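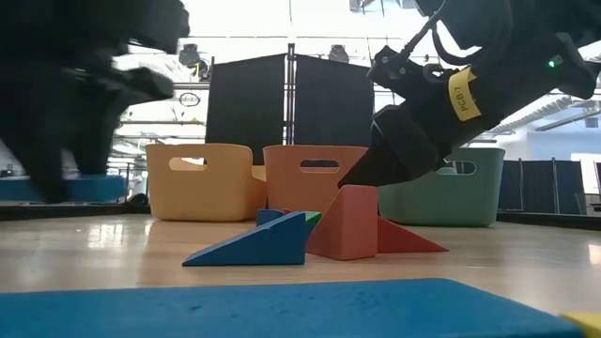 Ticket 164, reopened by Marjan Rezaei. The Wurniva labels are still printing in grey after the firmware update, and I'm not convinced the update did anything. Support says yellow stock always washes out the ink. Does it? The PCB-7 band is black print on yellow tape and I can read it fine.

Tried so far: new cartridge, darkness at 10, then 20. Same grey.

Reply from Patricio Zabala, Sunday: Please recalibrate the colour profile.

M.R.: It's a one-colour printer. What profile? Leaving this open until somebody at Skunham tests error 113 on their own unit.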